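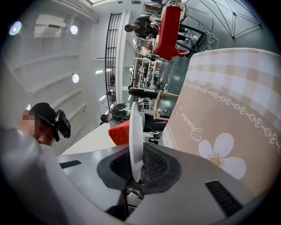
Skivville Garden Circle – minutes of the spring meeting, held Sat 27 March in the back room of the library. Kirstin Munro was in the chair and welcomed everyone warmly, and especially the newer faces who had driven over from Drevham in all that rain. She began with the matter of the club's container plants, which has come up at nearly every meeting since the fall, and said she would like us to settle this year on what we want to grow in pots and stop buying whatever happens to be on sale. There was a good long talk about scent. Several members spoke up for jasmine, and it was pointed out that the big beige container with the checkered band along the rim has a white flower on it that looks a good deal more like a daisy, though the cursive lettering seems to say "Jasmine." Kirstin said she was happy to have either one by the library steps, and preferably both. It was agreed to try jasmine on the sheltered side, where it gets the warmth off the brick, and to put daisies along the walk, where people are forever brushing past with their book bags and something sturdy is wanted.

Minutes of the last meeting

Read aloud and accepted with one correction. The talk on pruning was given by our guest from Cairns Nursery, and the minutes had her down as coming from Tenus Seeds, who we have never had a speaker from, although we would be very glad to. The secretary apologizes to both.

Money

The balance stands at $317 after the hall rental and the new hose. We still owe the library for our share of the coffee, which they have been very patient over. Dues are coming in slowly and members are kindly reminded that they were due in January – an envelope will be going around at the next meeting, and you may also leave a check at the library desk, marked for the Garden Circle so that it doesn't end up in the overdue fines again.

The plant sale

This took up the largest part of the morning, as it usually does. The sale will be the second Saturday in May, in the church parking lot, the same as last year. We sold 142 plants last time and could have sold a good many more tomatoes if we had had them. The tomatoes were gone before the coffee was ready, and there was some disappointment among people who had come from a distance. Members with room on a windowsill or under lights are asked to start extra, and please do write the variety on the label in pencil. Ink washed off a whole tray last year and we ended up selling them as "surprise tomatoes," at a discount, and a lady called afterward to tell us that hers were peppers.

Prices were talked over at length. There was a feeling on one side that we have been too cheap for years, and on the other that the sale is mostly for the neighbors and ought to stay something a child could shop at with pocket money. A show of hands favored $2 for small pots and $5 for anything in a gallon pot or larger, with divided perennials to be priced on the morning by whoever dug them up. Kirstin reminded us that hostas do not need to be priced like jewelry.

We will need tables. Drevham members offered their folding ones, and we were glad to say yes. Somebody with a truck would be a great help in bringing them over, and again in taking them home, a part that got rather forgotten last spring.

The bed at the post office

The daffodils are up and looking lovely, and the postmaster has been hearing nice things from customers. The far corner is still a puddle. It was suggested that we dig in compost, and then that we dig a drain, and then that we give up and plant irises, which like their feet wet. The irises had it by a wide margin. Two members have clumps to spare and will bring them along once they can be divided, later in the summer. Until then, would anyone walking past please pull the chickweed.

Seed swap

The box went around during coffee. Plenty of beans and calendula, as ever, and hardly any lettuce. There was also an unmarked envelope of something large and flat that no one claimed. Kirstin took it home to try and promises a report.

Other business

The loppers borrowed after the January workday have not come back. They have orange handles and are greatly missed.

A trip to the Cairns greenhouses was proposed and met with real enthusiasm – a sign-up sheet will be at the library desk from Monday, with a space to say if you can drive. We would go on a weekday morning, when it's quieter and they have time to show us the propagating benches.

Thanks were given for the lemon cake. The meeting closed at noon. Next meeting in May, the week before the sale, same room, and please bring your labels.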